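The Drawer Trials

The Cillow Institute resolved in April that its household method would be judged in simulation before any machine was built. Dr. Lamduan Wannasri read the terms aloud: 127 rooms, one drawer in each, two arms.

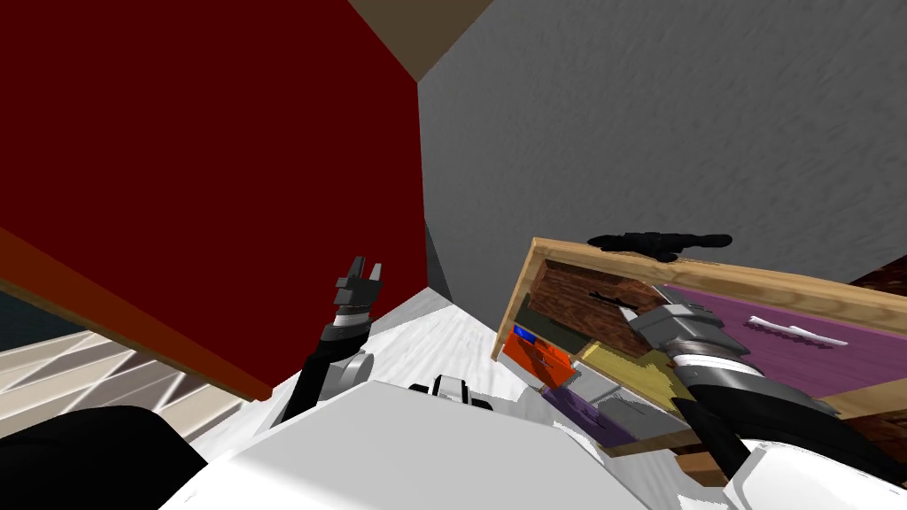

"The method does not store a route," she told the board. "It chooses again at every step."

Junaid Rana asked how many attempts had been logged. The answer was 2,108, of which 497 had failed. He requested that the failures be read first.

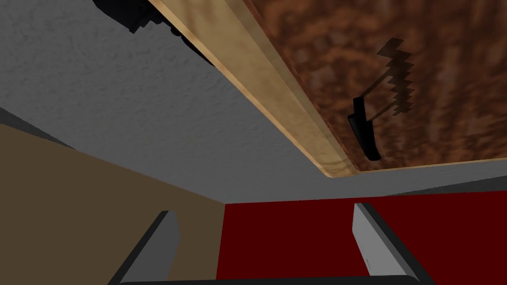 Findings of the Board

Approval was deferred. Dr. Wannasri signed the record and asked for the room to be reset.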